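Wiping down pale worktops: cloths, products and order of work

Applies to laminate, solid surface and sealed composite worktops in white, cream or light grey. Oiled timber and unsealed stone need different treatment and are dealt with on separate pages.

Why pale tops look dirty when they are clean

Most of the dullness on a light worktop is residue. Detergent that has not been rinsed off dries to a thin film, and the film holds grease and dust from the next day's cooking. A speckled pattern hides crumbs well but does nothing to hide smears, which show up when light falls along the length of the surface. Check from the end of the run with your eyes near worktop height. Smears that cannot be seen from above are obvious from there.

Choosing a cloth

Microfibre at 265 gsm is a good general weight. Lighter cloths, 200 gsm and under, dry faster but saturate after a metre or so of worktop and then push water ahead of them. Waffle-weave cotton is acceptable for drying. Old T-shirt cotton sheds lint and should be kept for shoes.

We have used the Jamwood kitchen cloths and the Grandeck two-sided ones. The Jamwood is softer at the hem and less inclined to drag. The Grandeck holds more water but takes most of a day to dry on a rail. Either will do. Avoid strongly dyed cloths on white surfaces until they have been through the machine twice.

Folding

Fold the cloth in half, then in half again. This gives a pad with four layers and eight usable faces, counting both sides as it is opened and refolded. Turn to a fresh face when the current one leaves a trail. A bunched cloth touches the surface only at its creases and misses the strips between them. Bunching is useful for one job: lifting a spill before wiping proper begins.

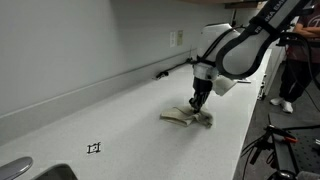
Crumpled cloth on a pale, faintly speckled worktop. Open out and refold before the main wipe.

Order of work

1. Clear the worktop completely. Wiping round the toaster leaves a tide mark.
2. Brush crumbs towards the front edge and into a dustpan.
3. Damp wipe with warm water and a few drops of washing-up liquid. Start at the far end and work back in overlapping straight passes.
4. Rinse the cloth, wring it hard and go over the same passes with plain water.
5. Dry with a second cloth. Finish with the front edge, top to bottom, and check the floor beneath for drips.

Circular rubbing is for stains only. Over a full run it spreads the film about.

Stains

Tea and coffee: bicarbonate of soda mixed to a paste with water. Leave for 15 minutes, wipe off, rinse. Do not scrub.

Turmeric: the same paste, repeated. Some yellow may remain on matt laminate for several days and then fade, particularly near a window.

Limescale by the tap: Ferer descaler, diluted as the label states, on solid surface only. Keep it off laminate joints and metal trim – it will find any gap in the sealant.

Pen and food dye: a little surgical spirit on cotton wool, tried first in a corner. Esteves cream cleaner also shifts most of it, but needs two rinses or it dries chalky.

Washing the cloths

Wash at 60 degrees with ordinary powder and no fabric softener. Softener coats the fibres and the cloth stops absorbing. Line dry, or tumble on low. Ours came up for replacement after 36 washes, when the edges had begun to curl and would no longer fold flat. Used cloths go to the garage for bicycle chains.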